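Clearing a table is still mostly unsolved

I spent March reading the logs from Hornemora, a tidy-up benchmark with 2,530 recorded attempts at clearing a cluttered tabletop. The headline result is 1,033 completed without help. That figure mixes easy objects with hard ones, and the split matters more than the total.

Rigid objects with parallel sides are close to routine. A capped bottle standing upright gives two compliant fingers plenty of surface, and small errors in approach angle are absorbed by the ribs.

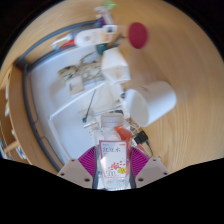
A clear bottle between the fingers, with a cup on its side, a crinkled bag and thin wires nearby.

Cables are another matter. The Guner policy I looked at closes on a bottle and a loose wire together and has no way to tell it has done so. Thin bags defeat the depth estimate. I reran the bag subset for 50 trials with the Matei planner and got four clean pickups – all of them with the bag bunched up at the start.

Placement is worse than grasping. Most of the failures I tagged by hand came after a good grip, at the tray rim. I have not tested the Groris wrist sensor yet, so the contact numbers will have to wait.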